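About us

Kornby is a small independent test house. Firms that make household robots, and firms thinking of buying them, pay us to find out where the machines go wrong. We don't build robots, we don't sell them and we don't take a share in anybody who does. We rent a single-storey unit with a loading door at one end and a kitchen at the other, and most of what we do takes place on the floor in between.

What we do

A manufacturer sends us a tidying robot, a sorting arm or just a gripper with its control box. We put ordinary household things down for it to pick up and see how it gets on. Bottles, shoes, bags, cleaning sprays. We buy our test items from ordinary shops and we keep the labels on, which some clients would rather we didn't. Glossy plastic and shrink-wrapped stickers cause a lot of trouble for cameras, and people's homes are full of both.

Our reports say how many attempts were made, how many failed, and what the failure looked like. We do not give stars. We have been asked for a badge that could go on a box and we have said no each time.

How we came to be doing this

Kornby started as a general product safety consultancy, mostly kettles and extension leads. The change of direction came out of one job that went badly, and since new clients usually hear a version of it from somebody else, we would sooner they had ours.

Bastos, a firm that fits out supported housing, was about to order floor-tidying robots built around a gripper called the Drasex. The brochure gave a grip success figure we thought was too good. Bastos asked us to check it before they signed. We had the machine for a fortnight in August.

For the first nine days it did very well. We ran 3335 pick-ups and the failure count was low enough that one of us had started drafting a favourable summary. Then, on the Friday, it picked up a bottle of drain cleaner that was lying on its side, closed on the cap end, and went on closing. The force limit should have stopped it. The software reported a normal grip. The cap came open and the contents went over the floor, the gripper and one colleague's shoe.

No one was hurt. The colleague had goggles and gloves on, and the shoe was thrown away. But the emergency stop, when pressed, took 2 seconds to do anything at all, and when it did the jaws stayed shut. We had checked the stop button on the first morning with nothing in the jaws. We had not checked it under load. That was our mistake and it is written up as ours in the report.

What we found when we went back through the logs

The gripper judged how hard it was squeezing from the current drawn by its motor. That is a common and cheap way of doing it. After a long run the motor warmed up, the reading drifted, and the limit drifted with it. By the second week the machine was squeezing harder than it had on day one and recording the same number. Of our earlier pick-ups, 29 had been logged as clean successes when the item had in fact been dented. We found the dents by going through the box of used test items by hand. The manufacturer's own test had stopped after 20 minutes, which is well short of the point where any of this shows.

The supplier's first reply said we had used the product outside its intended conditions. We asked which conditions. We were told that containers should be presented upright. We pointed out that a robot sold for picking things up off the floor will meet things that have fallen over. There was a long gap in the correspondence after that, and then a software update.

We tested the update. It was better. It did not fix the stop button, and we said so. Bastos did not place the order.

How we work now

Every stop control is tested with something in the jaws, at the start of the job and again on the last day. Nothing corrosive goes on the test floor. We use washing-up liquid and similar everyday products instead, and if a client wants a harsher substance tested we fill the original container with coloured water. Items are put down standing, lying and upside down, close together and next to things that are not meant to be picked up.

We no longer accept a machine's own record of whether it did the job. Somebody looks at the item afterwards. It is slow and we charge for the time.

We also keep one long run in every contract, with no rest periods, and this is the part clients most often try to negotiate away. Remumero, who supply warehouses and care homes, argued with us over it for a month and now ask for two.

What we can't tell you

We can't tell you a robot is safe. We can tell you what it did in our unit over a set number of days, with the things we put in front of it. A home with a toddler, a wet floor or a dog is a different matter, and we are wary of any test house that claims otherwise. We have passed machines that later gave trouble. When we hear about one we add a note to the original report and send it to everyone who had a copy.

Visiting and enquiries

Clients are welcome to watch their own tests. Flat shoes, please, and long hair tied back. Reports are released to whoever paid for them, in full, and we do not agree to changes in the wording after the last day of testing. Write to the office with the type of machine, its weight and the longest it has ever been run without a break. If you don't know that last figure, say so and we'll start there. 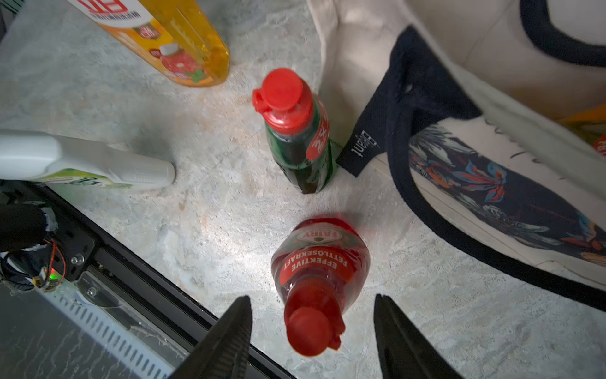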